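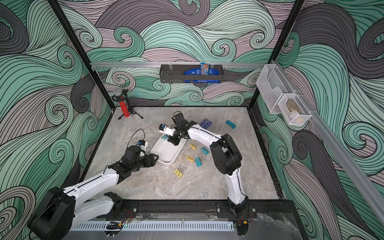

Clips and tray, wave-paper bay, 16/07/2024

A pleasant sort of morning on the binder clips, yellow and teal, all destined for the white tray. I do like these colours against the grey marble, and they're easy on the eyes after the Tisterora labels! 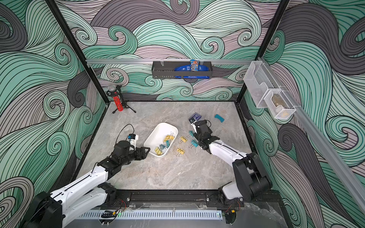
The tray wants to sit square but I've left it at its slant for now. If anyone from Ferkholm asks, the spare clips are in drawer 18 (second box along, the lid sticks). 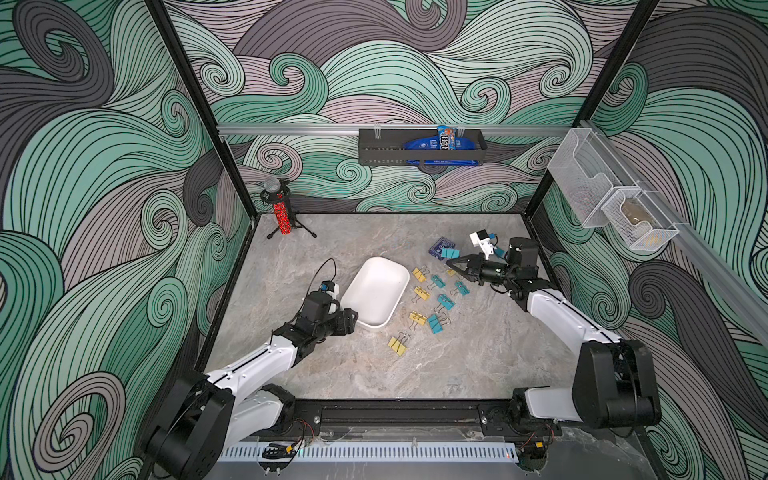

Must remember to sort out the hanging baskets before Plelimden visit, snacks included.
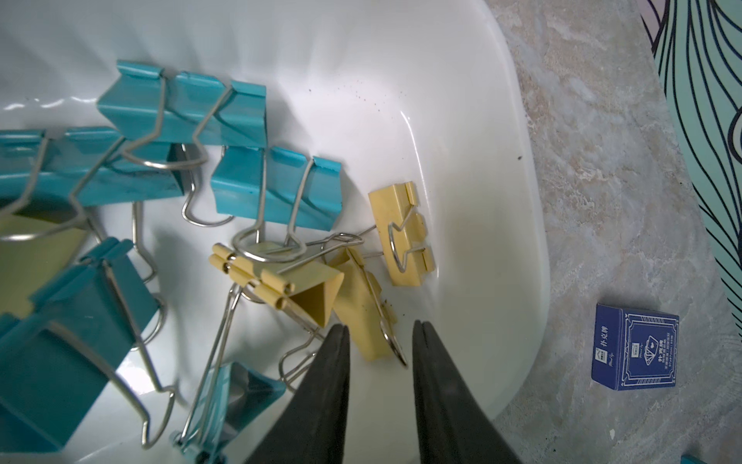
Arthur Pennock

Some of the teal paint is chipped, so I'd like a fresh packet ordered.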